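Teaching by hand at Plolex

Lempi Hirvonen trained as a machinist and spent her first years at Plolex fixing conveyor drives. She now runs the teaching room at the company's Litport site, where operators steer pairs of robot arms through small chores so that a program can learn from the recordings.

"People expect it to feel like a video game," she says. "It feels more like eating with somebody else's hands."

The chore on the schedule in July was putting toys into a bin. An operator holds two handles, and each arm copies the hand on its side. Hirvonen asks for 100 good runs before a task goes to the software group. The last one took 106 tries to get 53 that she would keep, so the operators went back and did it again.

What makes a run bad? "Mostly waiting," she says. "You stop to think, and the arm stops too. The program can't tell that you were thinking. It learns that stopping over the table is part of the job."
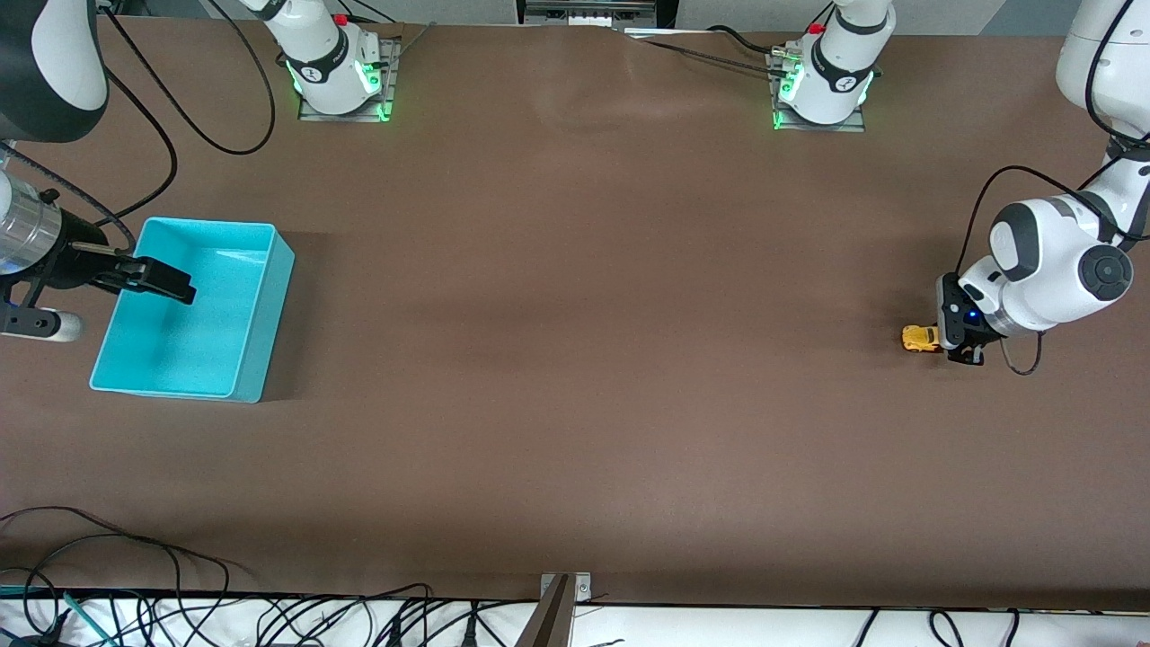 She tells new operators to decide on the grip before they start moving. With a toy car she wants the fingers pointing down and the approach slow for the last bit. "If you come in fast you knock it, and then you chase it. I have plenty of recordings of people chasing cars."

Before this the team taught by hand, in the literal sense. An operator took hold of the arm and pushed it through the motion. Hirvonen still likes that method for single-arm work, and she used it for most of a project called Fostis. With two arms she found it tiring. "You need one hand per arm and you're leaning over the table. After an hour your shoulders hurt and the runs get sloppy."

Remote control has its own trouble. The handles give very little sense of touch, so operators judge pressure by eye. Juntunen, the shop that builds the handles, is working on a version that pushes back. Hirvonen has tried it and wants it lighter.

Sessions at Litport last 2 hours, with a break in the middle. She throws out the first few runs after each break and doesn't argue about it with anyone.

Asked how long it takes to get good, she says most people are usable in a week. "The quick ones aren't always the best. I'd take somebody who does it the same boring way every time."

Her next task is folding towels, which she is not looking forward to.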